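Careers & Working Life > Personal websites, About pages

How long should the About page be for a developer who changed countries?

Žydrūnas Toom
2 comments · 8 shares

Hello everybody. I am a software developer and I am making my own site for the first time. The projects page is ready.
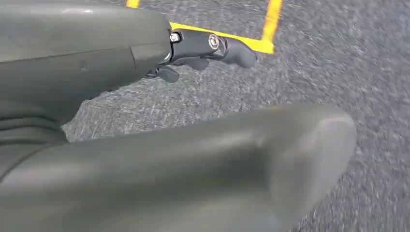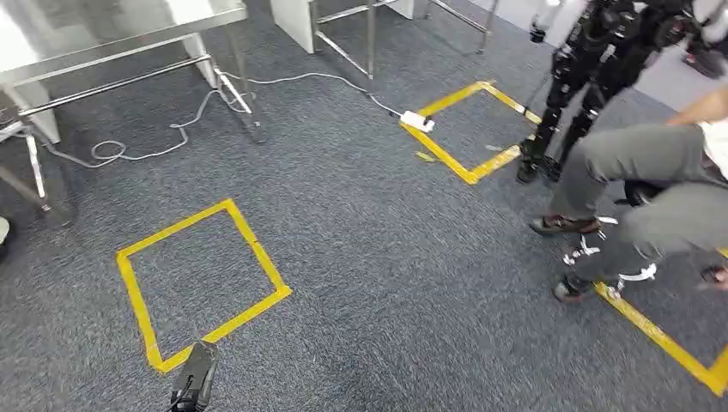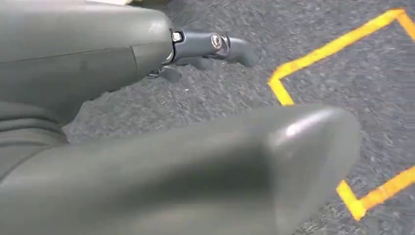 My problem is the About page. I wrote 484 words and my wife fell asleep, she says. I told where I was born, my first job at Irkasetti, the move, the second job at Kerkari, and then a long part about chess and my bicycle. On other people's sites I see only a few lines. But if I cut everything, I am afraid that I look like a person without history. Should I keep the old jobs? And is it proper to write about family and hobbies, when a manager will maybe read it? English is my third language, so please also say if "I" in every sentence is bad.

Babita Srivastava
I had the same trouble two years ago. What helped me was to put the present first: what you do now, and for whom. Then one sentence for each old job, with the year you started. The move to another country deserves its own sentence, since people will ask you about it in the interview anyway. Keep chess and the bicycle, but short. My page has 139 words and I have never wanted it longer. About "I": it is your page, so "I" is normal. Only try not to begin four sentences in a row with it. Ask your wife before you write her name. Mine is a husband and he said no.

Leobardo Zavala
just copy it from your resume

Jurgita Ķēniņš
I do not agree with copying the resume, because the reader can already download it. I would make two versions. The short one goes on the first page under your name, and the long one stays on the About page for those who are curious. When I applied to Rebane, the person who interviewed me had read the long one to the end and we spoke about my choir for almost half of the time. I can't say if this is why I got the job. Please put your email at the bottom too, I forgot mine for months.

Tags: about page, personal site, writing in English
Last updated November 16, 2024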